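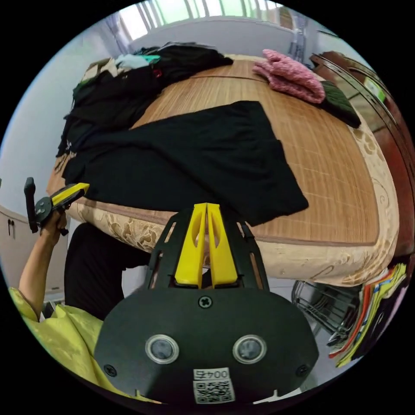 빨래를 어디서 개느냐는 질문에 나는 늘 침대라고 답한다. 식탁도 아니고 거실 바닥도 아니다. 살림 책에는 침대 위에 옷을 쌓지 말라는 말이 자주 나온다. 잠자는 자리는 비워 두어야 쉬는 마음이 든다는 것이다. 나는 이 말에 동의하지 않는다.

우선 넓이가 다르다. 검은 외투 한 벌을 소매까지 펼치려면 웬만한 식탁으로는 모자란다. 침대에서는 펼친 옷 옆에 아직 손대지 않은 옷 더미를 그대로 두고, 다 갠 것은 반대쪽으로 밀어 놓을 수 있다. 옷이 바닥에 닿을 일도 적다. 허리를 덜 굽히는 것도 크다. 바닥에 앉아서 개던 시절에는 바구니 하나를 끝내고 나면 무릎부터 아팠다.

대나무 자리를 깐 침대라면 더 좋다. 이불 위에서 옷을 개면 손바닥으로 눌러도 밑이 푹 꺼져서 주름이 그대로 남는다. 대자리는 표면이 판판해서 한 번 쓸면 앞판이 펴진다. 여름에만 쓰고 걷어 넣는 집이 많은데, 나는 6월에 꺼낸 것을 겨울까지 깔아 둔 해도 있었다. 잘 때는 위에 요를 하나 덮고, 낮에는 걷어서 작업대로 쓴다. 다만 올이 굵은 니트는 대자리 가장자리에 걸릴 수 있으니 끌지 말고 들어서 옮겨야 한다.

침대에서 개면 미루지 못한다는 점도 말하고 싶다. 의자에 걸쳐 둔 옷은 2주도 버틴다. 침대 위의 옷은 밤이 되기 전에 치워야 한다. 치우지 않으면 누울 데가 없다. 물론 더미를 통째로 의자에 옮기고 자 버리는 사람도 있다. 나도 그런 적이 있고, 그런 날은 다음 날 할 일이 늘었다.

검은 옷이 많은 집은 순서도 생각해야 한다. 더미째로 보면 다 같은 색이라 바지인지 티셔츠인지 집어 봐야 안다. 나는 밝은색부터 골라낸다. 몇 장만 빼도 나머지가 전부 어두운 옷이라는 것이 분명해지고, 그다음은 큰 것부터 갠다. 두꺼운 니트는 맨 나중이다. 먼저 개어 쌓으면 위에 올린 것이 미끄러진다.

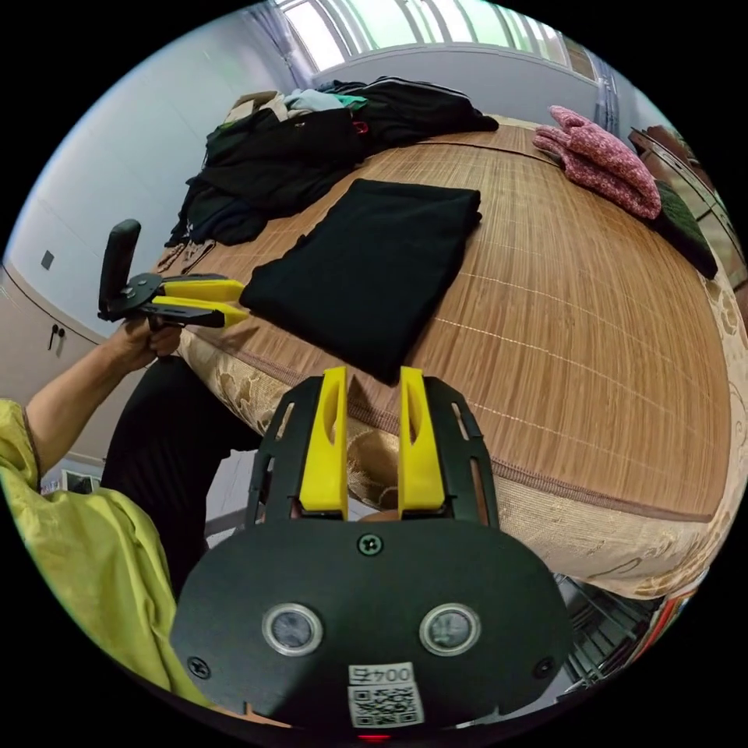

카니실레 시비야는 생각이 다르다고 했다. 침대에서 개면 옷에 붙은 먼지와 보풀이 잠자리에 그대로 떨어지는데, 검은 옷은 특히 그게 눈에 띈다는 것이다. 그래서 자기는 4인용 식탁을 닦고 거기서 개며, 좁으면 두 번에 나누어 한다고 했다.

먼지 이야기는 맞는 말이다. 나도 다 개고 나면 마른 수건으로 대자리를 한 번 닦는다. 결을 따라 닦으면 금방 끝난다. 그래도 식탁으로 옮길 생각은 없다. 식탁은 끼니때마다 비워야 하고, 국물 자국이 남았는지 살피는 것도 일이다. 옷장이 침실에 있는 집이라면 갠 옷을 들고 다시 방까지 걸어가야 한다. 쌓은 옷은 걷는 동안 흐트러진다.

옷 개는 전용 판이나 접이식 작업대를 사라는 권유도 받는다. 써 본 사람 말로는 티셔츠 크기가 똑같아져서 서랍이 보기 좋다고 한다. 우리 집 서랍은 그 정도로 맞출 필요가 없고, 판을 세워 둘 자리도 마땅치 않다. 이미 방에 있는 넓고 판판한 자리를 낮에 쓰는 쪽이 내게는 맞다.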